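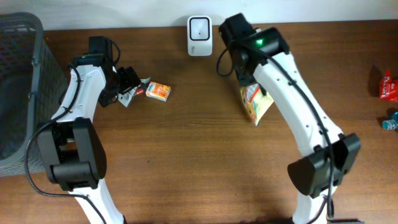
Startseite > Forum > Schule & Studium > Robotik-AG > Zweiarm-Aufbau

Scanner liest Tüten fast nie, Getränkepackung geht. Was machen wir falsch?

Wakana Imai

Hallo zusammen, brauche schnell Rat, Vorführung ist im August und ich hab nur noch ein paar Nachmittage im Labor. Semesterprojekt, Thema "Kasse": zwei Arme, ein Tisch, ein Barcodescanner hinten in der Mitte vor der Wand. Foto vom Aufbau hängt oben dran. Links soll der Arm die Sachen aus dem Korb holen, rechts der übernimmt und hält sie vor den Scanner. Danach ablegen, nächstes Teil. Soweit die Theorie.

Getränkepackung läuft. Kleine Flasche meistens auch, wenn sie nicht wegrollt. Snacktüten sind die Katastrophe. Der Greifer kriegt sie zwar zu fassen, aber dann hängt die Tüte irgendwie schräg runter, Folie knittert, und der Scanner piept einfach nicht. Haben 379 Versuche mitgeloggt, davon 181 mit Tüte, und bei den Tüten ist die Quote echt peinlich. Zahl schreib ich hier lieber nicht hin.

Schon probiert:
- Greifkraft runter (Tüte fällt)
- Greifkraft rauf (Tüte knittert noch mehr)
- langsamer am Scanner vorbei, bringt minimal was
- anderes Licht, bringt nix

Steuerung läuft über Simport, die Bewegungen haben wir von Hand vorgemacht und dann abspielen lassen. Unser Betreuer meint, wir sollen einfach mehr Demos aufnehmen, mindestens 1000. Das schaffen wir zeitlich nie. Gibts einen Trick? Oder Tüten ganz rauslassen? Wär schade, weil die beim Publikum ja am besten ankommen.

Ach so, und das Kabel am linken Arm hängt in so einem Bogen aussen runter. Hat da jemand Erfahrung, ob das auf Dauer stört? Danke schonmal!!

brokum_bastler

Hatten wir letztes Jahr in der AG in Brokum ganz genauso, nur mit Müslibeuteln. Es lag bei uns an zwei Sachen.

Erstens: wo greift ihr? Wenn der Greifer irgendwo in die Mitte packt, zieht er die Folie zusammen und der Code kriegt Falten. Greift an der Schweißnaht, also am schmalen Rand oben oder unten. Der Rand ist steif, der Rest hängt dann halbwegs glatt nach unten. Dafür muss die Tüte aber vorher richtig rum liegen. Wir haben den linken Arm nur dafür benutzt: Tüte aus dem Korb, flach auf den Tisch, einmal draufdrücken, damit die Luft sich verteilt, dann erst nimmt der rechte sie an der Naht. Kostet Zeit, klar. Aber besser als fünfmal wedeln.

Zweitens Winkel zum Scanner. Folie spiegelt. Frontal draufhalten ist genau das Falsche, dann kommt der Reflex direkt zurück ins Fenster. Kippt die Tüte ein Stück, wir waren am Ende bei so einer leichten Schräglage und haben das Handgelenk dabei langsam hin und her drehen lassen. Also nicht vorbeiziehn sondern vor dem Fenster bleiben und drehen. Hat bei uns am meisten gebracht, mehr als alles mit Greifkraft.

Zu den Demos: die Gesamtzahl ist ziemlich egal, wenn alle gleich schlecht sind. Wir hatten am Ende 306 Aufnahmen für die Beutel und das hat gereicht. Aber jede mit anderer Startlage, mal verdreht, mal halb unter was anderem. Und die verkorksten rausgeschmissen, auch wenns weh tut. Vorher hatten wir deutlich mehr und es lief schlechter.

Kabel: fahrt mal von Hand alle Endlagen ab und schaut, wo es spannt oder sich irgendwo einhakt. Bogen an sich ist ok, braucht ja Spiel fürs Handgelenk. Klettband ans untere Glied, nicht ans Gelenk selber. Kabelbinder würd ich lassen, die scheuern.

Wenn du magst lad mal ein Log hoch, dann schau ich rein. Kann aber ein paar Tage dauern, hab grad Prüfungen.

Ivia

Nimm doch einfach andere Tüten?? Oder Code ausdrucken auf Papier und vorne draufkleben, merkt keiner. Haben wir bei der Vorführung in Bech auch so gemacht, 5 min Arbeit. Jury hat nich gefragt.

Wakana Imai

@brokum_bastler danke!! Das mit dem Drehen vor dem Fenster heut noch getestet, ist wirklich besser, bei der gelben Tüte piept es jetzt öfter als nicht. Naht greifen klappt noch nicht, der linke legt sie dauernd falschrum hin. Log kommt heute abend.
@Ivia aufkleben dürfen wir laut Aufgabe leider nicht, Originalverpackung ist Pflicht.

Kontakt | Impressum | © Forum Schule & Studium | Nach oben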